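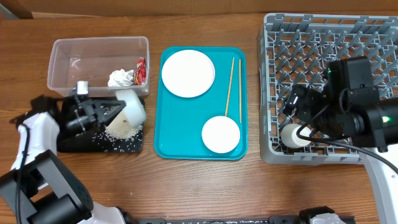
How much of the clearing-up at the Korkville lunch room is now done the same way every day?
Most of it. Trays, plates and chopsticks follow one fixed order, and the part that still varies is spilled food and small trash.

Progress report to the Maruyama Fund
Project: Shared Lunch Room, Korkville
Prepared by: Shengli Xue
Date: 14/12/2024

Work since the last report

The last report set out a plan to make clearing up after lunch simpler for whoever is on duty. At that time each person did it in their own way. Plates were left on trays, wrappers went into the sink, and rice was wiped off tables onto the floor. The floor then had to be swept twice.

We now work one table at a time. Wrappers and used tissues go into a clear plastic container kept on the left. The tray stays in the middle until everything on it has been dealt with. The dish rack is on the right. People who prefer to work from the other side were given a chance to try it reversed, but the reach to the rack was awkward and they went back to the standard layout.

Dark mats are now used wherever rice is served or handled. White grains show up well on black, and a mat can be lifted and emptied in one go. Before this we used pale cloths, which hid the grains until they had dried on. The mats came out of the existing supplies budget.

Dishes and trays

Plates are scraped first and then racked, large ones at the back. Small plates and saucers were falling flat between the pegs, so they now go in last and lean against the larger ones. Chopsticks are still a problem. They roll on the tray when it is carried, and a few have gone into the trash with the tissues. We have asked people to take them off the tray before it is moved. This works when the room is quiet and is often forgotten when it is busy.

The bright trays have been kept. A plainer set from Plarkitz was considered, but the turquoise ones are easy to spot when someone leaves one on a windowsill.

Trash

The clear containers replaced the lidded bins on the tables. Staff can see what has been thrown in and pick out anything that should not be there. One complaint was that used tissues are unpleasant to look at while eating. We now put the containers out only when clearing starts.

Spending

The grant for this period was 900 dollars. Of this, 300 has been spent on dish racks and containers. Zonance has quoted for a second set of racks, and the quote is within the remaining amount. No order has been placed. I would like to see whether the first set holds up before buying more of the same – the pegs on the old racks bent within a year.

Training

Two training sessions were held, each with 6 people. Both were practical and used real dishes. The session on pouring and portioning rice ran over time, and the part on wiping down was cut short as a result. It will be repeated.

Still to do

The written instructions need to be cut to a single page. The current version is too long to read while standing at a table.

We also need a fixed place to store the mats. They are being stacked under the rack, where they collect drips.

The decision on the second set of racks will be made by March, and the next report will include the final cost.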